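Subject: Re: [household-swap] Cloths, trays and where to keep them
Date: 05/08/2019

Thanks for the replies so far. I've been through them all and will answer the long one in full, as it covers most of what other people asked. The original is quoted in pieces below.

> We have the same trouble at our end. The cleaning cloths get used, somebody drops them on the nearest flat surface, and by the end of the week there isn't a clean one in the drawer. Do you sort them by colour, and if so, does anyone keep to it?

Yes, by colour. Dark red is for tables and worktops, grey is for floors and skirting, and white is for glass. We bought a pack of 20 in the dark red from Tirov and they have kept their colour well enough after a year of washing at sixty. The white ones look grim after a month, but they still do the job on windows.

People mostly keep to it. Visitors don't, so I put a spare red one out when we have people in and leave the others in the cupboard.

> What do you put them in? We had a plastic basket, but everything at the bottom went musty.

Small trays, one per table. A deep basket was the cause of our musty smell too. A shallow tray only has room for one or two cloths, so they don't get packed down and you can see at a glance when there's one that wants washing. Ours have a dark rim and a pale wooden base. I'd been worried about the wood marking, so I gave the bases two coats of oil when they were new and another in the spring. There is one faint ring on the one nearest the sink and the rest are fine.

Please don't put a soaking cloth in a wooden tray. Wring it, hang it, and move it to the tray when it has dried.

> You mentioned a rack. Is that a proper airer or something smaller? We've no room for an airer.

It's a small black metal one that stands on the table itself, with three prongs and a crossbar. The prongs have round knobs on the ends, so a cloth doesn't get snagged or poked through when you pull it off. I think it was sold for mugs or something of the sort, but I've lost the packaging. It lives at the back of the tabletop with the tray in front of it, so the cloth only has to travel a few inches from one to the other.

> Can you set out what you do, in order? I'd like to pin something up on our wall.

I've written it out under headings so that you can copy whichever part you want. Change the colours to suit.

## 1. Clearing the table

Take everything off except the rack and the tray. Crumbs go into your hand or a dustpan, and please don't brush them onto the carpet. If your table has a cable hole, run a finger round the rim of it, as grit collects there. Wipe from the back edge towards you with the red cloth, well wrung out, then go over the rounded corners separately. I use a spray from Mudach in the 700 ml bottle, diluted by half, and one bottle lasts us most of the summer.

## 2. Putting the cloth away

Shake the cloth out over the bin. If it is at all damp, hang it on a prong and leave it overnight. Otherwise put it in the tray. I don't fold them any more. I did try folding into quarters for a while, but it held the damp in the middle and no one else bothered with it. A cloth that's just bunched up and lowered in is perfectly all right, as long as you tuck in any part left hanging over the side, or it gets caught by the next sleeve that goes past.

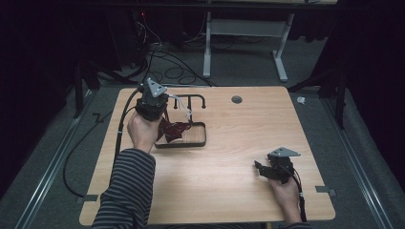 ## 3. Washing

We wash on Fridays. All the trays are emptied, whether or not the cloths look as if they need it. Red and grey can go in together after the first couple of washes. Leave out the fabric softener, as it stops them soaking anything up. We keep 4 red cloths in use and the rest in reserve.

## 4. The trays and the rack

Tip the trays out and wipe them with a barely damp cloth, base first and then the rim. Stand them on their long edge to dry. The rack only needs a wipe along the crossbar, where drips dry and leave a line.

> Last thing, do you have any trays spare?

I have two that I could post, both used, one with a scratch along the rim. Cover the postage and they're yours. If anyone else wants them, write to me off the list by the end of August. New ones can be had from Jidolov, but the current size is a little longer than ours, so measure the space in front of your rack before you order.

I've still had no answer to my own question about getting candle wax out of carpet, if anyone has done it without an iron.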